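Monitoring for Bed Bugs and Carpet Beetles in Student Housing: Project Report
Posted 17th August by the Oririne residence pest project group

We use cookies to remember your settings. By continuing to read you accept our cookie policy.

Summary

This report covers a nine-week monitoring project in one residence building at Mirkmont. We wanted to know whether cheap passive traps, placed by students with a short training session, would pick up insect activity that the regular walk-through inspections missed. We placed 173 traps in 30 rooms and checked them once a week. Bed bugs were caught in two rooms and carpet beetle larvae in nine. The last inspection before the project had listed no activity in any of these rooms.

Background

Oyewole Hall has four floors and is used all year. In June most of the regular residents move out and summer program guests move in, often for a week or less. Each change of guests brings in luggage, bedding and sometimes secondhand furniture. The building's pest contractor, Vumivwood, inspects twice a year and responds to complaints in between. A complaint only comes in after somebody has been bitten or has seen an insect, and by then there may be several generations in a room.

Carpet beetles get less attention. They do not bite, but the larvae feed on wool, feathers, hair and lint, and their shed hairs can cause a rash that looks like bites. We wanted to be able to tell the two apart, so our record sheet had a separate column for each.

Methods

We used two kinds of trap. The first was a plastic interceptor cup that sits under a bed leg. It has an outer ring and an inner well, both with slick walls, so a bug that climbs in cannot climb out. The second was a flat sticky card placed along the baseboard behind the bed or inside the closet. Every room had four cups. The remaining traps were sticky cards, one or two to a room depending on closet size, plus a few spares placed where we had lost cards to the vacuum cleaner.

Rooms were checked on the same day each week between check-out and check-in. Two of us went to each room. One person read the traps and the other looked over the mattress seams, the back of the headboard and the bedding. Catches were put in a labeled vial with alcohol and identified under a dissecting microscope in the biology lab. Anything we could not identify was marked unknown and left out of the totals.

We did not use any pesticide. If a bed bug was confirmed, we told the housing office the same day and the room was turned over to the contractor.

Results

The two rooms with bed bugs were on the second floor and shared a wall. The first catch was a single nymph in week three, in an interceptor under the leg nearest the wall. The neighboring room had two adults in week four. Both rooms were heat treated and stayed on our list afterward. No more bed bugs were caught in either one.

Carpet beetle larvae turned up on sticky cards in nine rooms, mostly in closets. Seven of these rooms still had older carpet. We did not find any on the floor that was switched to vinyl last year, but that floor only had five of our rooms, so we would not make much of it.

The weekly bedding check took longer than we planned. Rooms with extra pillows and cushions took the most time, as every seam, zipper and fold has to be opened up. We had guessed five minutes a room and it was closer to twelve.

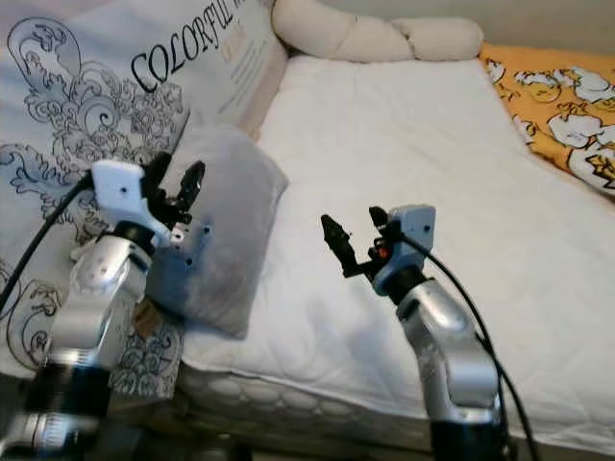
Fig. 1. Patterned pillow and small gray cushion on a bed.

Cost

The full set of traps, vials and labels came to $980, paid from the summer project fund. The interceptor cups were most of that. They can be washed and used again — the sticky cards cannot, and we went through more of them than expected.

Problems

Some cups were moved by guests or cleaning staff, and a bed leg that is out of its cup catches nothing. We wrote down each case but did not correct the results for it. Beds pushed tight against the wall also give insects a way around the cups. We pulled beds out a few inches at each check and often found them pushed back the next week.

We also had no comparison building, so we cannot say whether these numbers are high or low for Mirkmont.

Recommendations

Keep interceptors under beds in short-stay rooms through the summer. Check them at every change of guests if staff time allows, and at least every two weeks if it does not. Vacuum closet edges before new residents arrive. Add a line to the check-in sheet asking guests not to move the cups.

Last updated 3 weeks after first posting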